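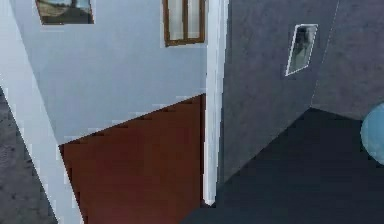 Wood floor, blue-gray wall and small window with a brown frame.

Interior door sticks half the year, should I plane it?

Posted by Indira Achari

We moved into a two-story house in Terutstead last winter. The inside doors all worked fine when we bought it. In late spring the bathroom door started rubbing at the top corner on the latch side, and by July you had to put a shoulder into it. Now it's November, the heat has been on for two weeks, and it has loosened up a little but still catches.

Things I have already tried: rubbed a candle along the top edge, which helped for three days. Tightened the screws on the top hinge. One of them just spins and never gets snug. The other two are tight.

The house has wood floors and wood doors and I would like to keep them looking the way they do, so I don't want to start cutting unless I have to. My father-in-law says plane it and be done. My neighbor says if I plane it now I'll have a big gap when it dries out. The door is 30 inches wide if that matters. It is heavy compared to the bedroom doors.

There is a fan in the bathroom, a Kuhlmann, original to the remodel I think. It runs but it's loud and the mirror stays fogged for a long time after a shower. I don't know if that has anything to do with the door.

Also, is this something a handyman would do or do I need a carpenter?

3 replies

Kai Hollmann

Don't plane it yet. Your neighbor is right about the season, and you also have a hinge problem that you should fix first. A door that rubs at the top corner on the latch side is usually sagging from the top hinge. Your spinning screw says the same thing.

Open the door all the way and put a wedge or a couple of paperback books under the outer corner so the hinges aren't carrying the weight. Take out the spinning screw. If it's one of the short ones that came with the hinge, replace it with a 3 inch screw of the same gauge, in the hole closest to the door stop. That one goes through the jamb and into the stud behind it. Drill a pilot hole first. Drive it by hand for the last few turns and stop when it's snug. If you crank on it you will pull the jamb over and the door will start rubbing somewhere else. 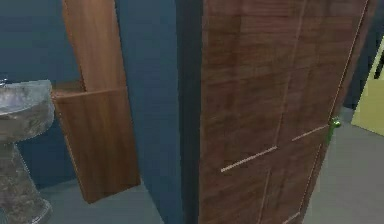

Close the door and look at the gap across the top and down the latch side. You want it even, the thickness of a nickel or close to it. If the gap is even and the door still drags in one spot, mark the spot with pencil and leave it alone until the house has been heated for a month or so. Then sand it with 80 grit on a block. If the door has a veneer face, sand from the face in toward the middle of the edge so you don't lift it.

The other half of this is the moisture. Check the top and bottom edges of the door with your hand or a mirror. On a lot of doors they were never painted or sealed, and that end grain drinks up steam from the shower. Two coats of whatever finish is on the rest of the door will do more than any amount of planing. You will have to take the door down to do the bottom. Get someone to help you lift it.

For the fan, hold a square of toilet paper up to the grille. If the paper doesn't stay put, the fan isn't moving much air. Vacuum the cover and check that the duct isn't crushed in the attic. Mine was.

Any handyman can do all of this.

tistalham_rob

Just plane it. I did every door in my place in Tistalham and never had a gap anyone noticed. Takes ten minutes.

gravelroad54

I'd go with Kai's answer, except that I would try the hygrometer first. They are cheap. Mine showed humidity well over 50 percent upstairs all summer and three of my doors were sticking, not just the bathroom. I bought a used Gasine dehumidifier and put it in the hallway. Two of the doors freed up and the third one needed a longer screw.

If you do call somebody, ask for the price before they come out. I was quoted 198 dollars for one door and that was with me taking it off the hinges and putting it back.

Indira Achari

Thanks. Put the long screw in Monday evening and the top gap is nearly even now. It still touches near the latch when I push it shut. The top edge of the door is bare wood, so I'll get some finish for it and leave the sanding until after New Year's. The toilet paper fell right off the fan.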